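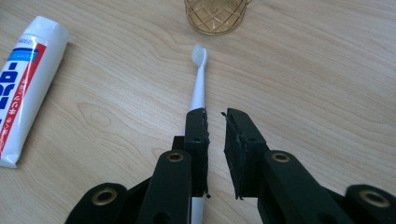
*Fig. 1. White toothbrush on the light wooden tabletop, bristles pointing away from the edge.*

# The Morning Cup: Storing Toothbrushes and Toothpaste in a Shared Bathroom

**Project group Cirinent, interim report, 26th May**

## Why we picked this

Our floor in Juntunen Hall has one bathroom sink for 5 people, and the shelf over it is tiny. Toothbrushes end up lying flat, toothpaste gets squashed under somebody's hairbrush, and mornings are slow. We loved this topic from day one because everybody we talked to had an opinion about it (strong ones, too!).

Our question was simple: what is the easiest way to keep a brush and a tube together so that a sleepy person can grab both without looking?

## What we tried

We compared two ways of storing the items. In the flat layout, brush and tube lie side by side on the surface. In the cup layout, they share a drinking glass. We did all of this at a table first, before moving anything to the real shelf, and that saved us a lot of sink cleaning.

The flat layout is quick to set up, but a slim handle is fiddly to pick up from a smooth surface. You end up pinching at it. The cup solves that nicely, and it takes up so little room!

Then came the question of which end goes up. Cap down keeps the paste near the opening, and the crimped end makes a good flat tab to hold. We argued about this for most of a lunch break.
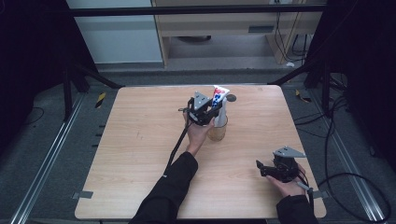

Aino Kemppainen read our draft and wrote back that a glass is fine until the bottom gets slimy, and that she would want something with drainage before she put her own brush in it. Fair point, and we are adding it to the plan.

## Next steps

- Try a heavier cup, so a full tube can't tip it
- Test a holder with 2 drain holes
- Ask the rest of the floor which layout they would keep using

The shelf version goes up in October, when everyone is back in the building.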